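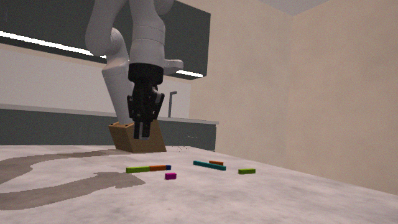

The Rultik gripper hovering in the kitchen sim, with the small blocks set out on the table.

If you've been going back and forth between two grippers for your simulated arm, I'd love to save you a few evenings. I went through this with the Rultik and the Lulano, and most of my early results were worthless, all on account of my changing three things at once (please don't do that!).

What you need
A kitchen room you can reload to the same state, one arm, and both gripper models. I use the Vimanis controller, but anything that lets you save a start pose will do. For objects, pick small bars and blocks in different lengths. A long thin bar and a tiny cube will tell you far more than a row of identical pieces.

Step 1. Save the layout
Place your blocks, let the physics settle, and save that file before you touch the arm. Write down the seed too. Mine is 486, and I keep it on a sticky note on my monitor, which has saved me more than once.

Step 2. Set the hover pose
Bring the wrist over the table with the fingers pointing straight down and nothing between them. Save it by fingertip position and never by joint angles, as the two grippers are different lengths and you'd end up comparing heights instead of hands.
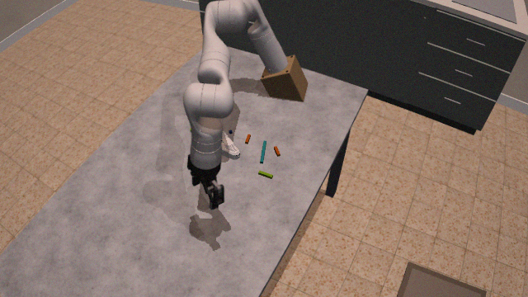
Once the pose is saved, orbit your view and look at it from a second side before you run anything. A gripper that seems nicely lined up from the front can be well off to one side of the block you wanted, and the shadow on the tabletop is a handy clue when you're judging that.

Step 3. Run the picks
Do 15 tries per block with the first gripper, reload the layout, swap, and do the same again. Leave the closing speed and friction alone the whole way through, however tempting it gets. Log a slip separately from a miss, because they call for very different fixes.

Step 4. Compare block by block
Skip the grand total at first and read the long bar on its own, then the short pieces. If one gripper only struggles with the long bar, try moving the grasp point closer to the middle and rerun just that set.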